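Keeping your console and pads happy: tips from a house that plays a lot

Updated 25 March 2026

I love a well-kept games corner! We have two consoles, five pads and a handheld in this house, and most of them are older than the sofa. The Dalon pad I play on has clocked up well over 500 hours of Kumport alone and the sticks still spring back beautifully. Most of what follows takes a few minutes and uses things you already own.

Sticky buttons

Switch the pad off and unplug it first. Dampen a cotton bud with 70 per cent rubbing alcohol (damp, please, with nothing dripping off it) and run it round the edge of each button, pressing the button in and out as you go. Use a fresh bud when the old one turns grey, and you'll be amazed how soon that is. Leave the pad for ten minutes before you turn it on again.

For the seam where the two halves of the shell meet, a wooden toothpick is perfect. Drag it along slowly and the muck comes out in one long, disgusting, deeply satisfying string. Don't be tempted by a pin or a knife, as they scratch.

Somewhere to work

If you're going to open a pad up, work on something flat with a lip or a groove, where a runaway screw will stop. A baking tray does it, or a big chopping board, scrubbed afterwards. Lay the screws out in the same pattern as the holes they came from. My old Urnitz pad has two lengths of screw that look the same until you try to put them back, and I've cracked a post finding that out.

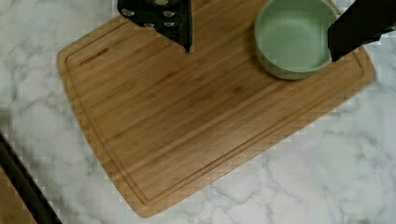

A bamboo board with a shallow juice groove.

Dust and vents

Consoles breathe, so give them room! I leave a hand's width behind ours and the same above. Once a month I switch off at the wall, let everything cool and go over the vents with a clean, dry paintbrush -- the soft sort sold for gloss work. Brush outwards, and have the vacuum nozzle nearby to catch what falls without letting it touch the casing.

Canned air is lovely stuff, but hold the can upright and keep to short puffs. If you can see the fan, stop it from spinning with a cotton bud while you do it.

A small bowl is handy for this sort of job.

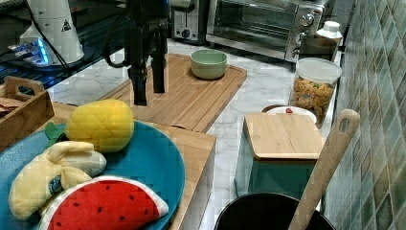
Rubber feet, port covers and those little thumb caps all go straight in it, and then they can't end up under the fridge. Wash the thumb caps in warm water with a drop of washing-up liquid, rinse, and let them dry overnight. They come up like new.

Cables

Coil them loosely in big circles and fasten with a strip of hook-and-loop tape. Winding a charging lead tightly round the pad looks tidy and ruins the bit just by the plug. I write what each one is for on a scrap of masking tape -- "Oláh dock", "handheld", "spare" -- and stick it near the end you plug in. Best five minutes I've spent all year.

Snacks!

Crisps and pads don't mix, though I'd never ban snacks from a long session. Eat popcorn with a spoon. Put drinks on a lower table than the console, so a spill goes to the floor. Anything hot and cheesy gets eaten in the kitchen between rounds, and everyone washes their hands on the way back.

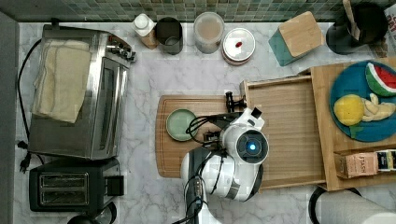
Toaster oven and toaster, with containers along the back.

Discs

Wipe from the middle straight out to the edge with a soft glasses cloth, never round and round. Toothpaste is an old favourite for scratches and I'd leave it in the bathroom. I did a big sort of our shelf in September, all 333 cases, and the only discs that wouldn't load were the ones I'd "polished" years ago.

Next job is the handheld's screen protector, which has a bubble in it the size of a pea.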